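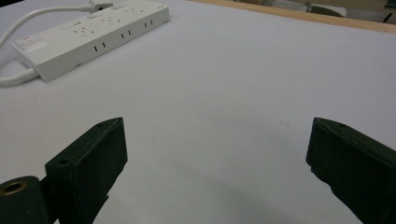 3. Bench rules for the hand-held gripper

Our group wrote these rules after the first trial round in November, when two sessions had to be thrown out. Waldemar Kaczorowski drafted them and Mahlet Tamiru tested them on people who had not used the gripper before.

3.1 Before a session

Open the fingers all the way and look at both inner faces. Small notches along an edge are allowed – a crack is not. Write down new damage in the log.

Keep the power strip and its cables away from the space between the fingers. A cable may lie flat on the table, but it may not cross the work area.

3.2 During a session

One person holds the gripper and one keeps the log. Only the person holding it may call a restart. If a cable gets pulled, stop and switch off at the strip before touching anything else.

3.3 What we changed

The first draft asked for a full check every 1000 grips. Remzi Bilgin found a loose screw after 261, so the check is now done at the start of each session. We have not compared our rules with the ones used at Murnmont. Ermelinda Serrano has asked for their checklist, and it will go in the appendix if it arrives before we hand in.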